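Two months with the Stavari two-arm kit

I promised in October to write something when I have used the kit enough, and now I think I have. English is my third language, so please be patient with some sentences.

The Stavari kit comes from a small company called Stastby. It is made for people who want to teach a pair of robot arms to do table work, and who do not want to build everything from zero. I paid 2,485 for it, with the rail and the brackets included. The cups, the tray and the wall panels are mine. For this money you can buy one better arm from another maker, and I thought about this for a long time. But so many jobs in a kitchen need two hands, and I wanted two.

The delivery was one heavy box. Inside, each arm was already assembled up to the wrist, and the grippers were packed separately. The paper manual has 40 pages and half of them are safety warnings. The other half is good. The drawings are large, the screws are in bags with letters, and I made only one real mistake: I put the left gripper on with the jaws turned by a quarter. The software saw it before I did and refused to start the calibration. I was grateful for this, because I had a coffee standing close.

Calibration takes 23 minutes for both arms. You must do it again each time you loosen a bracket, so my advice is to decide where the arms should stand and then leave them alone. I moved mine three times in the first week and I regret two of these.

The software is called Tian. You move the arms through the task, Tian records it together with the pictures from the two wrist cameras, and after enough recordings you can train a model and let it try. My first task was to pick up mugs from the table and bring them to a clear plastic tray. It sounds easy. A mug is a difficult object, because it has a handle on one side only, and when it lies down everything changes.
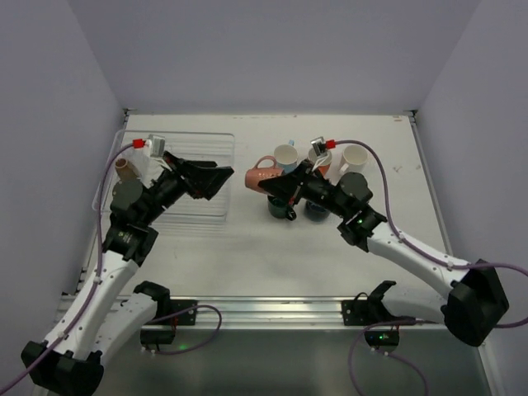

The mug task on my bench. Pink and dark teal are lying down, the tan cup is in the tray.

I made 100 recordings for this task. With upright mugs the result is good, and the arms look almost calm when they do it. With lying mugs it is much weaker. The gripper likes to push the mug from the side, and the mug rolls, and then the arm waits for a moment as if it was thinking. I believe more recordings with lying mugs would help, so this is what I am doing in the evenings now. Dark mugs are also harder than light ones when my lamp is off. I put light panels on three sides of the table and this made the camera pictures more even.

Some things I like very much. The aluminum rail at the front is stiff and nothing shakes on it. The green lights on the small boxes are simple but useful, I look at them before anything else. The cables are purple, which my family finds funny, but I never confuse them with other cables in the room.

Some things I like less. The camera cable is a little short if you want to stretch the arm fully to the back. The clips which hold it on the white links are fine, but I would like to have a few spare ones in the box. And the support answers politely and slowly — my longest wait was five days, for a question which needed one line.

I also tried the Forisside gripper pads, which are sold separately. They are softer and they hold smooth ceramic better. They are also quick to get dirty, and then they hold worse than the original ones. I took them off again, maybe I will give them another chance with plates.

Would I buy the kit again? Yes, if the price stays the same. I would not recommend it to somebody who wants a finished kitchen helper, it is a kit for learning and you will spend many hours repeating the same movement. If you have a question about the bench or the settings, write it in the comments and I will look up my notes.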